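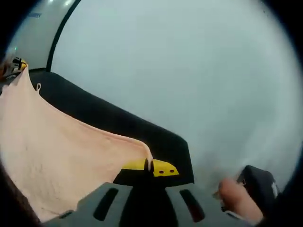 Filed under: Teaching by hand

Print this post | E-mail this post

9th January

I spent most of December at Kneath, recording towel folds for the Budine project. The job is simple to explain. You hold a gripper in each hand, pick the towel up by its corners, pull the top edge tight and fold. The cameras on the grippers record what they see, and later the learning system gets the lot.

Damilola Balogun set the target at 60 good folds per person. I managed 24 on the first day and threw 4 of those away when I checked them, mostly for fumbled corners. A slow fold is fine. A fold where you let go and grab again three times teaches the wrong thing – or so we think at the moment.

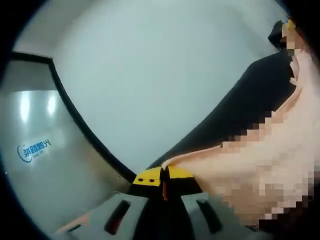

My pace improved once I stopped trying to be neat. I had been starting every fold from the same spot with the towel laid out the same way, and Damilola pointed out that the system would then know one spot and one towel. Now I drop it anyhow and start from wherever it lands. My wrists ache after 20 in a row, so I stop there and label.
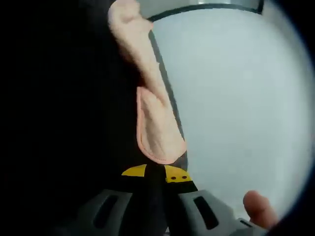 Do the bad recordings get used at all?

We keep them in a separate folder, marked with what went wrong, but they are left out of training for now.

Next I want to try thicker cloth, and somebody has to rewrite the labelling notes, which still describe the old handles.

Related posts
Setting up at Kelard
Gisov: first week of labelling
Which towels we bought, and why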